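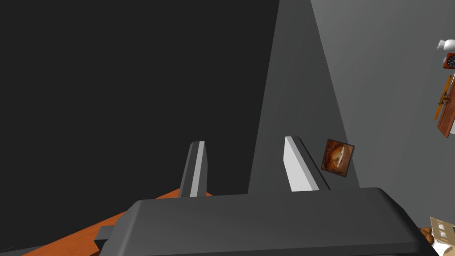

Leif Backlund reckons you should hear the nyckelharpa first through a closed door. The sympathetic strings come through before the melody does, he says, so for a few seconds you get a sort of glow with no tune in it, and then the bow bites and you know where you are.

I tried it his way at the Nidgate Folk Rooms last month, standing in the corridor with my coat still on while the quartet Granström ran through their opening number. He's right! It was like catching a choir humming two streets off. By the time I'd found my seat I was grinning, and the concert proper hadn't begun.

Granström have been playing together for 16 years, mostly in village halls and mostly to dancers, and their fourth album, Zadura, is the first that sounds as if they've remembered some of us will be sitting down. The polskas still swing with that lovely lopsided step, the second beat arriving a touch sooner than your foot expects. But between them come slow, roomy pieces built on drones, where fiddle and harpa trade a phrase back and forth until you lose track of which is which. The best of these, "Graltodix", lasts nearly nine minutes and I wouldn't lose one of them. The title is a nonsense word from a skipping rhyme, and the tune has a child's stubbornness about it – the same five notes, over and over, while the harmony underneath keeps moving house.

Backlund wrote most of the new material in January last year, on a borrowed instrument with a cracked peg that wouldn't hold its pitch. He kept the sag. On the closing waltz you can hear the lowest string drift flat through the final verse, and the others lean down to meet it.

Live, it was looser and louder. Almost 200 people had squeezed in, and when the last set turned into a run of old wedding marches, the front rows pushed their chairs to the wall and danced. My neighbour, who had told me in the interval that she only came for the singing, was up before I was. Granström gave us three encores, the last one played from the corridor, with the door pulled to behind them.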